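Hiltlow food bank to move into former Lombardi bakery

Nov 29, 2024

2 min read

The Hiltlow food bank will move into the former Lombardi bakery on Plevine Road after the town agreed to lease it the building for eight years.

The group has worked out of a church basement since it opened and now serves 60 households a week, up from 40 in August. Director Assunta Rizzi said the basement had run out of shelf space and was hard to reach for people who use walkers or wheelchairs.

"There are 16 steps down to the door," Rizzi said. "We have been carrying boxes up to people on the sidewalk."

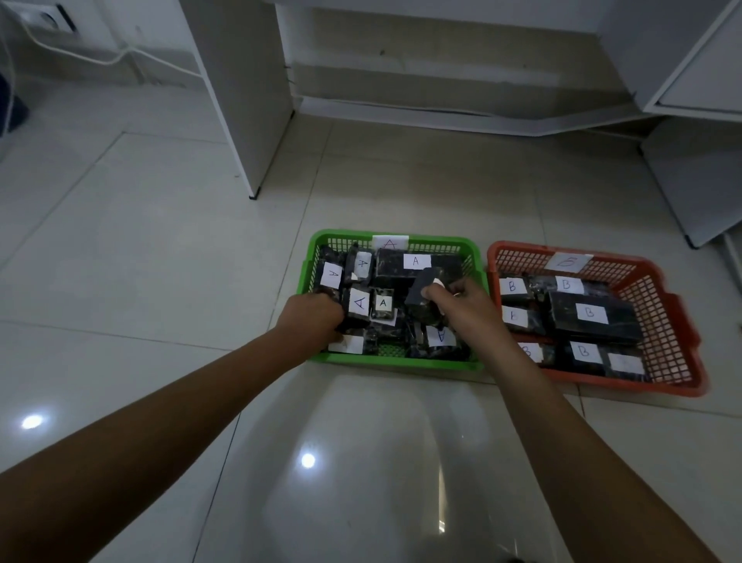 Wrapped blocks with paper labels in a green basket marked "A."

The bakery has a ground-floor entrance, a walk-in cooler and a small parking lot. The town will repair the roof before the move, and the food bank will pay for new shelving and lights.

Gerrit Kramer, who owns the hardware store next door, told the town council he supported the plan but asked that deliveries be kept out of the shared alley in the mornings. Rizzi said trucks would use the front lot.

The council also heard from Visitación Cordero, who lives across the street and asked about evening hours. The food bank plans to close at 8 p.m.

The church basement will stay open until the roof work is finished.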